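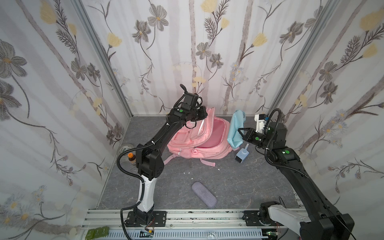 October, smoke day 5
Woke up at 2 with my throat scratchy and the whole street smelling like a campfire. The fire past Tidside has taken 1,000 acres now, and it's still going!

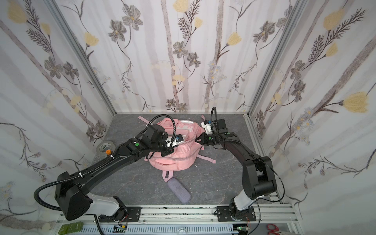 Later, after supper
Wind swung round to the west and the sky went from orange to plain dirty gray. I kept the radio on all afternoon – they've closed the road at Kodard, so 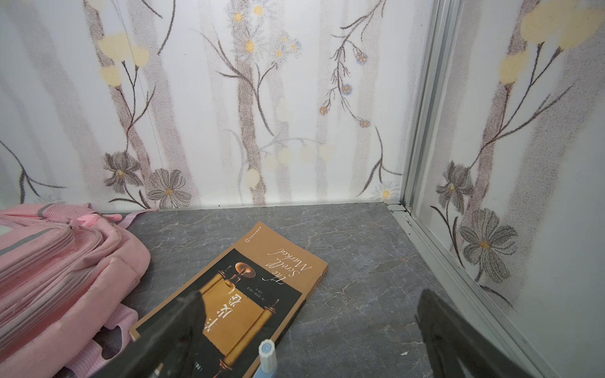
my trip is off until next week at least (I'd only just gotten the car fixed, too). 31 houses on our side are on standby to leave. Rain tomorrow, maybe. I'd take a drizzle.
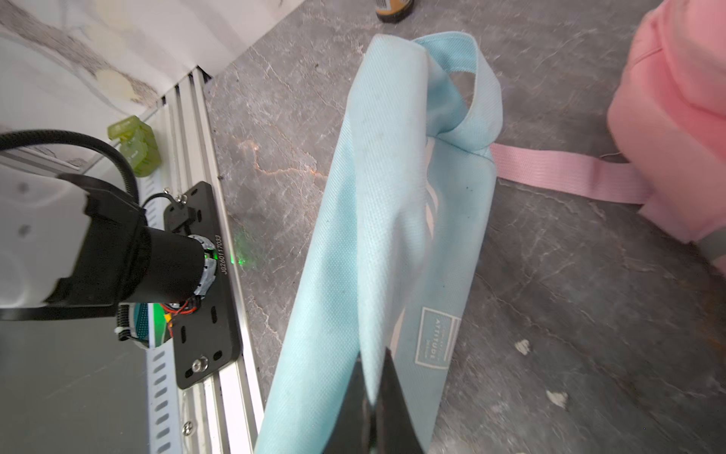

Blue tote bag, pink backpack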